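**Bathroom faucet drips only after the hot side has been used**

Posted by Eylül Çetinkaya, 2 August 2019

We rent the upstairs half of a house and the bathroom faucet has started to drip. It is a single-lever Skalen, put in by the owner in April. If I run cold water and shut it off, nothing. If I run hot and shut it off, it drips for 4 minutes or so and then quits. I left a measuring cup under it overnight and got 600 ml, so it must be starting up again at some point.

I have already unscrewed the aerator and rinsed the grit out of it. No change. The water heater is set to 115. Is this a washer, and can I do it myself?

---

**Hryhorii Zinchenko**

Single-lever faucets don't have a washer. They have a cartridge, and yours is probably scratched or has grit under the seal on the hot side. Grit is common after new plumbing work.

Shut off both valves under the basin and open the lever to let the pressure out. Pry off the little cap, loosen the set screw, lift the handle off and unscrew the ring underneath. The cartridge pulls straight up. Note which way the tabs face before you take it out. Rinse it, wipe the seat with a cloth, and put it back. If it still drips, buy a new one. Take the old one to the store with you, as there are several sizes that look alike. I paid $6 for an Ersoy one and it has held up fine.

Put the plug in the drain first. The set screw is tiny.

---

**Podside**

You rent. Call the owner. A faucet that new should be under warranty, and taking it apart might void it. Mine was a Dandetti and they mailed the part free, but I had to send the receipt. 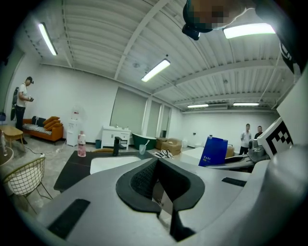 **Do I need to shut off the water to the whole house to change the cartridge?**

Only if the valves under the basin are missing or won't close all the way. Close both, then lift the lever and wait until the flow stops before you take off the handle.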